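June, bench notes, late afternoon

Ring resize for the Prandley order is done, finally! Took it up a size and a half, which meant cutting the shank and letting in a piece instead of stretching it (I did think about stretching it — glad I didn't). Hennessy solder, the medium, flowed on the second try. First try I was stingy with the flux and it just balled up and sat there looking at me.

Filed the seam flush, then sanded 200 grit and up. You can still find the join if you breathe on it and tilt it under the lamp, so it gets one more pass before polish.

Pickle pot is running at 68 C on the dial. Last month I had it at 60 and everything took forever. Don't push it past 70, the fumes get nasty and the lid warps.

Isto bezel strip arrived, thinner than the last roll. Fine for the small cabs, too flimsy for the big oval from Plunberg. Reorder the heavier one.

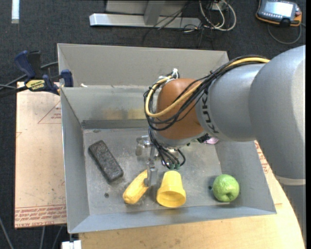 Can the Plunberg oval go back in its old bezel? Only if the two cracks at the base get soldered first, and the stone has to be out for that.

Still to do: tumble the jump rings, find the good burnisher, write up the repair tag.

3 comments · 11 shares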